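Unit 4: Setting a Table for Other People
Hospitality Basics, Galtuvport Evening College
Instructor: Gunnel Amundsen

Welcome back! Tonight we get to my favorite part of the course, the table itself. Guests start making up their minds about a meal before any food comes out, and a table covering does a lot of that work. Checks feel relaxed, plain white feels formal, and bare wood can go either way (we'll argue about this, I hope!). 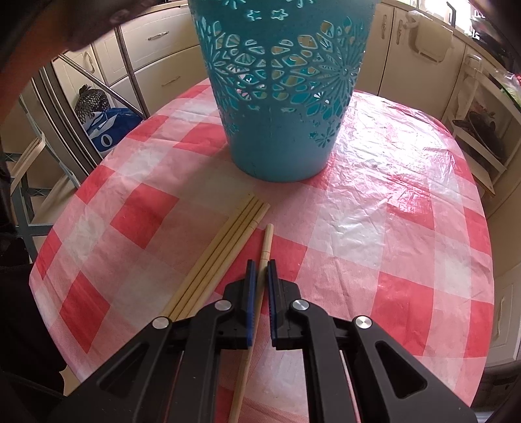 Next comes spacing. Allow 76 cm per guest if you have the room. Elbows need it, and so do shared dishes, which always take up more space than you planned. Oval tables are wonderful for talk, as everyone can see nearly everyone else.

For next time: read chapter 3 of the Weidemann handout and sketch a table for a family lunch. Bring colored pencils!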